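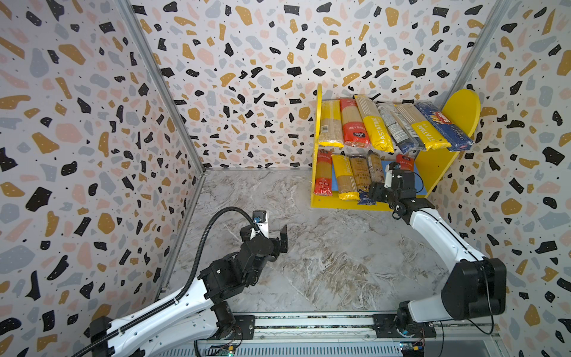 Yellow two-tier shelf against terrazzo-patterned wallpaper.

Shelf labels and unit pricing: changes for February

19 January 2023

The Wosivley stores move to the revised unit price label in February. The old label gave price per package in large type and price per ounce in a smaller line underneath. On the new one both figures are the same height, with the unit on the right.

Dry goods are priced per pound, liquids per quart, paper goods per 200 sheets. Spices stay per ounce. Mixed packs carry no unit price and take the plain label.

The price file holds 2379 items. Of these, 873 had a missing or wrong net weight when Duygu Özkan ran the check, mostly products repacked by the supplier under the same item number. Corrected weights are loaded – do not overwrite them from the old file.

Print labels by aisle, top shelf first. Stock for the Kuvton printers must be the 5 mil grade, as the thinner one curls in the rail. Old labels come out the same day the new ones go in.

Weight corrections go to Ulises Tapia with the item number and the net weight as printed on the package.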